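February 8, 2018
Bench notebook, flower chore. Written up by Pavithra Gowda, corrections in the margin welcome.

Picked up from where Senthil left off with the mugs. The question on the whiteboard is still "can it do a chore yet, start to finish, with nobody's hand in it," and I keep wanting to say yes! Mugs were nearly a yes. Folding was a firm no. Flowers in a vase is my pick for the next one because everybody does it at home without thinking, and it has three things in it we have only tried separately: stand up something that has fallen over, keep hold of it, and get a thin thing into a hole.

Rekha's objection, noted so she doesn't have to repeat it at lunch: a vase is a silly chore, do the dishes first. My answer is that dishes are mostly this. Glasses tip over in the rack. Bottles roll. If it can't deal with glass on its side it can't do dishes either.
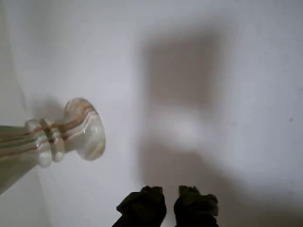 Approach angle is what I spent the morning on. The Dolau planner likes to come in square to whatever it thinks the long axis is, and with glass it changes its mind a lot. Jagadeesh thinks it gets the axis from highlights, and I can believe it. The vase is lying tilted with its mouth toward the middle, the collar on the neck is the shiniest thing on it, and then our own arm throws a big soft shadow across the white with a bright spot sitting inside it. That is a lot of light and dark that has nothing to do with the vase. A person would ignore all of it. I'd like to try a fixed side light before anybody touches the code.

Other thing on approach - where to grab. The neck looks tempting because of that collar, but then the body swings and you have the weight in the wrong place. Sudheer wants to take it low on the body and let it pivot up. I think he's right for this shape. Wrote both down as presets so we can swap without retyping.

Settings for whoever is on next:
Close speed: 2 on the Trorkik dial
Grip limit: 125 (controller units, same scale as the mugs)
Timeout: 1000 ms, then back off and look again
Pads: the soft ones. Do not use the hard pads on glass, please, I am fond of this vase.

Stem next. A rose is a kind object to start with, stiff and straight, and the mouth of the vase is generous. Tulips will be horrible. Jagadeesh has already offered to bring some in, and he looked far too happy about it. 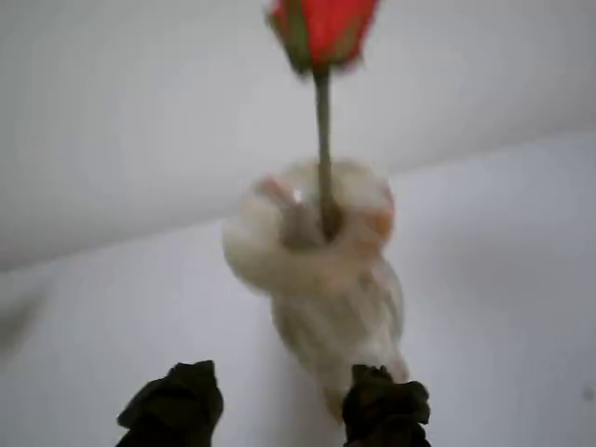
Rose stem in the mouth of the vase, right finger against the vase down low. Vase blurred, stem fairly sharp.

I love this one. It's a single instant so I'm not claiming a result from it, but look how upright that stem is! For scoring I want 2 separate marks per run, one for the vase standing when released and one for the stem in the mouth. A run with only one of them is still worth logging.

So, can machines do household chores yet? My guess for this one is yes by March on a clear white surface, and no on a real kitchen counter with the mail and the fruit bowl on it. Senthil says I'm an optimist. Rai, our scoring script, has no opinion but will need a new column.

To do:
- side light, borrow the clamp from the Worham rig
- retry low grab with the axis locked
- ask Rekha which glass she would accept as "dishes"
- tulips (Jagadeesh)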